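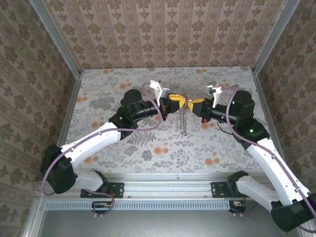
Figure 1. A short silver chain suspended above a patterned work surface.

Drumham School of Applied Crafts
Jewelry Care and Repair, Unit 4: Handling, Inspecting, and Storing Fine Chain

Purpose of the unit

This handout accompanies the Thursday bench session and should be read before attending. It covers the handling of finished chain from the time a piece is received until it is returned to storage. Soldering and the replacement of links are treated in Unit 5 and will not be attempted this week.

Preparing the surface

Chain should be handled over a flat, covered surface. A cover prevents small parts from rolling and protects the finish of the metal. Plain cloth in a mid tone is preferred for inspection. Printed coverings, such as the pale gray one with ferns and orange blossoms in Figure 1, are acceptable for general handling, but fine links and jump rings are harder to find against a busy design. Students who use a printed cover should keep a plain tray within reach for loose parts.

Suspending the chain

A chain is first examined while hanging. Hold it at the upper end and allow the remainder to fall freely over the middle of the table. Do not pull on the lower end. A sound chain will hang in a straight line under its own weight. A kink, a stiff section, or a twisted link will interrupt that line and should be noted on the condition sheet before any correction is attempted.

Turn the chain slowly under the lamp. Light should pass evenly from link to link. A dull spot may indicate wear, tarnish, or residue from an earlier repair, and each of these calls for a different treatment (see the Rinaldi tables in the course reader, part 2).

Grip

Hold the end link or the clasp, never a link in the middle of the run. Where a tool is used, its jaws must be smooth or padded. Serrated pliers mark silver at very light pressure. If the piece has an end fitting or connector, examine the join between it and the first link under magnification. Failures are frequently found at this point.

Releasing tangles

Lay the chain down before working on a knot. Loosen the knot from its center with two blunt pins and draw the loops outward. Oil may be used only with the instructor's approval and must be removed completely afterward. Do not continue for longer than 5 minutes without resting the hands.

Storage

Fasten the clasp, where one is present, and lay the chain at full length in a lined compartment. One chain is placed in each compartment. Anti-tarnish strips are replaced every March.

Assessment

Each student will submit 3 condition sheets. Sheets must be legible, must record the method of suspension, and must state whether the chain was examined before or after cleaning. Late submissions are subject to the policy in the program guide.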